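The 28-day kitchen reset, or what I did with my February

My sister-in-law forwarded me the Banance decluttering plan in January with no message, only the link. I took that the way it was probably meant.

If you haven't run into it, Banance is one of those programs where you get an email every morning for 28 days and each email tells you to deal with one part of your kitchen. Day one is the junk drawer. Day two is the other junk drawer, which I resented, as I do have one. By the second week you're supposed to feel "lighter at the counter." I'm quoting.

I don't have a problem with throwing things out. I moved to Elthorpe with one car and I could have fit another person in it. My problem is with the arithmetic. The sign-up page says the average home kitchen holds 2657 separate items, and that most of us use a tiny share of them. I'd love to know whose kitchen that was. Does a box of toothpicks count as one, or did somebody open it? I wrote and asked. I got a coupon.

The bigger claim is that a clear kitchen makes you cook more. Maybe it does. I kept track for the whole month, in pencil, on the back of the electric bill, and I cooked on the same nights I always cook and ordered the same noodles on the nights I don't. What changed was that I couldn't find the colander, because email nine had me move it to a "secondary zone." The secondary zone is the closet with the vacuum in it.

Then there's the utensil business. Email eleven says drawers are where tools go to be forgotten, so everything you cook with should hang where you can see it. Email nineteen says visible tools are "visual noise" and should go in a drawer. I read both of them twice. I don't think the same person wrote them, and I don't think either person had read the other one.

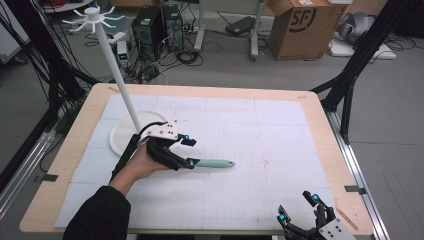

Joanne Catterall wrote to me after my last post to say I was being unfair, that she did the full plan last fall and hasn't bought a kitchen gadget since. She hung up five things, gave the rest to her son, and says she can make dinner now without moving anything first. "You're arguing with the emails," she wrote. "Just do the drawers and ignore the emails."

That's a reasonable point and I've been chewing on it. But if the advice works best when you ignore it, I'd like my money back for the advice. Joanne paid the same as I did. She got an empty drawer, which she could have had for free any afternoon she liked, by emptying it.

I'll give them one thing. The day-six email told me to check the dates on my spices, and I had a jar of marjoram that had made the move with me and, I think, the move before that. It smelled like a cardboard box. Out it went. I haven't replaced it and no meal has suffered, so put that down as a win for Banance.

Against that, I got rid of my potato ricer on day fourteen under the "used it in the last year?" rule, and in the third week my neighbor dropped off a big bag of potatoes. I mashed them with a fork. They were lumpy. I was bitter about it all through dinner and I'm a little bitter now.

The last email tries to sell you the next one, for closets. There's also a pantry course, and some kind of storage box made by a company called Okomus that keeps coming up in a way I'd call friendly. I counted it in seven emails. No one says whether anybody's being paid to mention it, and I didn't get an answer to that question either, or a coupon this time.

I've unsubscribed. The colander is back on its nail. If anyone in Elthorpe has a potato ricer they're being told to get rid of, I'm home most evenings after six.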